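Stanby Model Club site promises 200 kits, delivers 111

March 6, 2021

The Stanby scale model club has relaunched its website, and the announcement calls it the most complete guide to Slaoui trucks in miniature. That is a big claim for a site on which almost 200 entries were promised by August and 111 are up.

Sebastian Manole, who runs the pages, told members by email that the rest are "as good as ready." He said the same thing about the old site. The new one does load faster, and the scale filter finally works, though 1/43 and 1/50 are still lumped together for no reason he has explained.
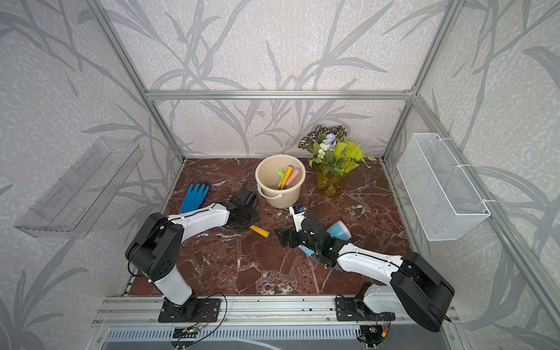
Two robot arms bolted to a rail at the near edge of a marble-look tabletop.

The bigger question is money. Membership now comes with a price guide drawn up by Ekaette Obi and Chibuzor Obi, who also sell at swap meets. Both say their own stock is left out of the guide. Maybe so, but the guide lists no sources, and the value given for the Sisa tanker in blue is well above anything I have seen paid for one, boxed or not.

Omid Heydari, a member who collects the Plarko resin kits, asked for sale dates to be printed next to each price. He was told it would be looked at. He has heard that before too.

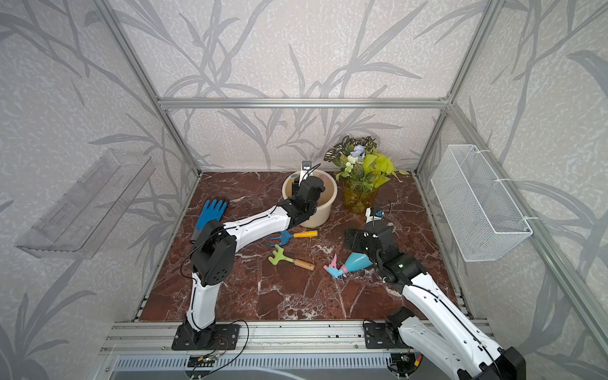

There is some good news. Saranya Mudaliar has scanned 3 of the early Slaoui catalogs, complete with the order forms, and those pages are free to read without signing up. They are clean scans and the part numbers are legible, which can't be said for the copies that have been passed around for years. Whether they stay free is another matter — the small print says access terms may change.

Members can send corrections through the contact form. Mine, on the wheelbase of the Sisa flatbed, has not been answered yet.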